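Noklow library to close for eight weeks while roof is replaced

Noklow's public library will shut at the end of June so that its roof can be replaced. The building is expected to stay closed for eight weeks.

Builders from Hattori will strip the old covering from the main reading room first, then move on to the children's section and the back office. Rain came in through the children's section twice last winter and 700 books had to be thrown away.

Branch manager Dilani Jayasinghe said patching the roof had stopped being worth the money. "We've had buckets out every time it rained hard. The last repair held for less than a month," she said.

A smaller lending service will run from the old ticket hall on Bistance Road, with 2000 titles on the shelves. It will open at 10am and close at 5pm. Reserved books can be picked up there, and anything borrowed from the main library can be handed back at the same desk. No fines will be charged during the closure.

The five public computers are going into storage. People who need to print or fill in forms online are being asked to use the advice centre next to the bus station, where Kohei Shibata and his team have agreed to stay open until 7pm.
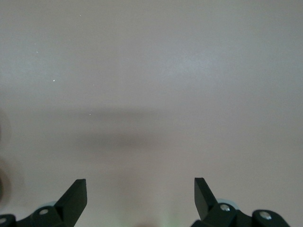

Story time for under-fives moves to the primary school hall, with the same start time of 9.30am. The chess club has not yet found a room. Its organiser, Haruto Kubo, said members would be told by email once one had been booked.

Parking behind the library will also be closed while the scaffolding is up. The front car park stays open.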